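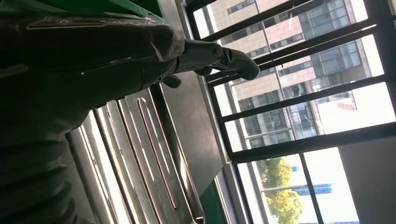 The arm at the window end of the bench, gripper over the steel tray.

I have been meaning to write down our bench rules for a while. They have lived on a sheet of paper taped to a cupboard door, and the sheet has been crossed out and added to so often that new people can't follow it. We share the room at Vimham with two other groups, and in October we take on another cell, so it seemed a good time to type them up. I have put in the thinking where I can remember it.

First, the standards. We work from the published safety standards for industrial robots and for robots working near people, and I'm not going to repeat them. They tell you to do a risk assessment and what to look for when you do. They don't tell you who wipes down the tray or what to do when the sun comes round. What follows is the local part, and if it ever disagrees with the risk assessment, the risk assessment wins.

Speed. When anyone is inside the taped line, the arm runs in reduced mode. We set our own limit at 200 mm per second for teaching and for any new program, and it stays there until the program has gone through 30 clean cycles with someone watching. A clean cycle means no stops, no nudging the part by hand and no edits. If you change a waypoint, even by a hair, the count goes back to nothing. People grumble about this one. I grumbled too when it was my program.

Stop button. It goes on the side of the bench you are standing on, within reach, before the arm is powered. Test it at the start of each session and write it in the book. If the test isn't in the book, it wasn't done.

Light. This is the rule I get asked about most. Our bench is next to a big window with a black frame, and on a bright day the fingers are in silhouette against it while the steel throws streaks of light back up. Anything that depends on a camera needs to be checked under the light it will run in. We used to tune the Ulus vision program in the morning and then wonder about it after lunch. The rule now is that no vision setting is signed off until it has been tried at 9 am and again at 3 pm, with the lamps on and with them off. The Hasus group do theirs with a blind down all day, which is tidier, but they have a north wall and we don't.

Shiny surfaces. Related to the above. A ribbed metal tray gives you bright lines and dark grooves, and some software will happily treat either as an edge. Mark your pick positions from a fixed datum on the bench and use the camera for small corrections only. Our limit on a correction is 2 mm. Beyond that the arm should stop and ask.

Covers and bellows. Look over the folds of any ribbed section before you start, with a torch, as it is hard to see into them when the window is behind you or behind the arm. You are looking for cracks, swarf and anything caught in a fold. Don't pull at a fold with the arm powered. Don't blow it out with the air line either – that drives grit further in.

Fingers. Check the fixings by hand, power off. Rounded fingertips are kinder to parts but they are still a pinch point, and the gap between finger and tray is the one that catches people out. We keep hands out of it whenever the drives are live, including when the arm is only paused. Paused is not stopped. I would put that one in larger letters if this page let me.

Leaving it. If you walk away for longer than it takes to fill a kettle, park the arm and power down. Leave a note with your initials, the program name and what state you left it in. "Fine" is not a state.

Two things are still not settled. We don't have a good rule for sharing program names between groups, and the Chowdary naming scheme is too long for the pendant screen. We also haven't agreed how often to replace the floor tape, which scuffs badly by the door. If your lab has an answer to either, I'd like to hear it.

Last updated: October

Contact | Copyright, all posts by the author | Back to top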